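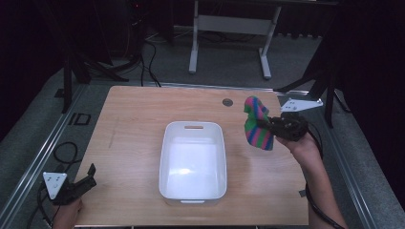 Home News Sport What's On Contact

Kitcombe cloth collection returns in August

Old tea towels, dusters and other household cloths can be handed in at the Kitcombe reuse shop throughout August.

Last year residents gave 743 cloths, and nearly 250 of them went to the Drekance allotments. The rest were sold by weight as cleaning rags.

Cloths should be clean and dry. Patterned, faded and odd ones are all welcome — torn ones too, if the tear is small. Bedding and curtains cannot be taken.

"We ran short of sorting bins last time, so we have bought 40 more," said Cremilda Falcão, who runs the shop.

Doors open at 10am. Larger loads should go to the Tinance depot.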